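Hositz College
Practical Robotics, Handout 5: The Bedside Task

Read before the lab. The lab sheet assumes you have, and so do the demonstrators, who get short with people by the second hour.

5.1 What the task is

Your group's arm has to open a bedside cabinet drawer, deal with a small bottle, and shut the drawer again. A person does this half asleep. You have until the end of term.

The task is split into stages: approach, open, find, grasp, place, close. Each stage has its own entry condition and its own exit condition, and you will write both down before you write any code. Last year several groups wrote the conditions afterwards, to match whatever the arm had done, and then put them in the report as if they had been the plan. The marks reflected this.

Everyone uses the Femberg arm controller from Handout 2. The Mirava simulator is there for practice outside lab hours. Mirava's drawers slide beautifully and its lighting never changes, so please don't come to the lab with a simulator success rate and a hurt expression.

5.2 Finding the bottle

The simplest detector that could work is a brightness threshold followed by a check on size and shape. Start with it. It is quick to write and it fails in ways you can read. If your group wants to go straight to a trained network, you may, once you can show me what the threshold version gets wrong.

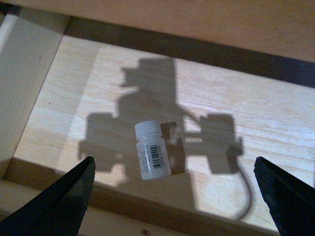
Thresholds depend on contrast between the thing you want and everything else, and most of the work lies in the everything else. A method that looks for the biggest dark region will find one straight away and be very pleased with itself. With strong light behind the gripper, the biggest dark region on pale wood is the gripper's own shadow, and the white bottle lying beside it comes a poor second. Looking for bright regions is hardly better when the lit wood is nearly as pale as the plastic. The barcode on the label is the most useful thing in view, being black stripes on white with edges all running the same way, and it is worth writing a small edge-direction test before you try anything cleverer. Bear in mind that the bottle can roll label side down, in which case your small test has nothing to say.

Things to record for each detection attempt:

- where the arm was when the picture was taken
- which lights were on, and whether the curtain was open
- what the detector returned, including when it returned nothing
- what you changed since the last attempt (one thing, please)

5.3 Approach and open

Two views are available to you: the wide one from the head and the close one from the wrist. Use the wide view to get near and the wrist view to finish. The handover between them is where most of the trouble lives, usually in the form of a sign error that someone has fixed twice, leaving it exactly as it was.

Work in the cabinet's frame of reference throughout. Put the origin at the front right corner of the top and measure everything from there. The cabinet has two drawers, and your code should say which one it wants in a single place near the top of the file. A group that scattered this choice through the code spent an afternoon opening one drawer and looking in the other. 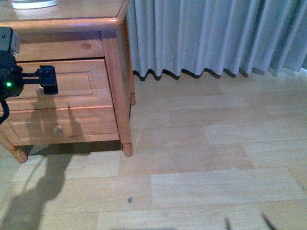

Fig. 2. Gripper in front of the upper drawer, close to the knob. Note the arm's shadow across the lower drawer and on the floor.

The knobs are round, which is kind to your wrist angle and unkind to your grip. Close the fingers slowly and check the motor current before pulling. Pull straight out along the drawer's axis. If you pull even slightly to one side the drawer will bind, the arm will pull harder, and the cabinet will set off across the laminate towards you. The stop button is on the bench. Decide who is holding it before you begin, and let that person do nothing else, including film it.

Stop the pull at the distance you worked out beforehand. "When it looks open enough" is a fine rule for people.

5.4 Grasp and place

Grasp the bottle across its body, below the neck. The cap is tempting, having ridges, but it is small and it is the part that turns. Come down from above with the fingers wide apart, and remember that on the way down the sides of the drawer are closer than the wrist view suggests.

Placing is harder than picking up, and every group finds this out at the same point in the term. A bottle on its side needs very little encouragement to leave. Lower until you feel contact, open the fingers by a small amount, wait, then open them the rest of the way and go straight up. Do not sweep sideways.

Before you move on to the close stage, bring the fingers together and back the wrist off to your home pose. An open gripper is wide, and it catches on things.

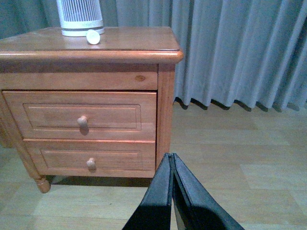
Can we use the same home pose for every stage?
You can, and for the first fortnight you should. Later on you will probably want a second one nearer the cabinet, to save time between grasp and close. Name them properly; "home2_final" has been used already.

5.5 Trials and the report

Run 40 trials in all. Eight of them must be done with the light changed in some way you choose and describe. A trial in which somebody reached in and helped is a failed trial, however discreet the help. Write failures down in full. They are the only part of the log I read with any enjoyment.

The report is 2,000 words, excluding the log. Hand it in at the Hendricks Building office by noon at the end of April term, one copy per group. Diagrams drawn by hand are welcome if they can be read by someone who wasn't there when they were drawn.

Marks go mostly to the conditions for each stage and to how well you account for your failures. A group whose arm never once shut the drawer can still do well. A group whose arm always shut it, with a log consisting of the word "worked", cannot. 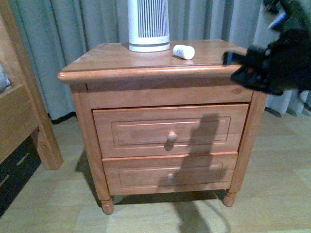

T. J. HENDRICKS

Notes added after the first lab session

Keep the path clear of whatever is standing on top of the cabinet. The white cylinder with the slots stays where it is, towards the back, and counts as an obstacle. Put it in your collision model as a cylinder a little fatter than the real one. The same goes for the bed frame on the left if your elbow swings that way.

Motion blur: if the arm is moving, so is the wrist camera. Stop, wait for the arm to settle, then take the picture you mean to measure from. Two groups have written smoothing filters to get round this. Both filters are longer than the line that tells the arm to stop.

And no, being related to the building does not get me a better office.

For next time, read Handout 6 as far as the section on contact, and bring your stage conditions on paper.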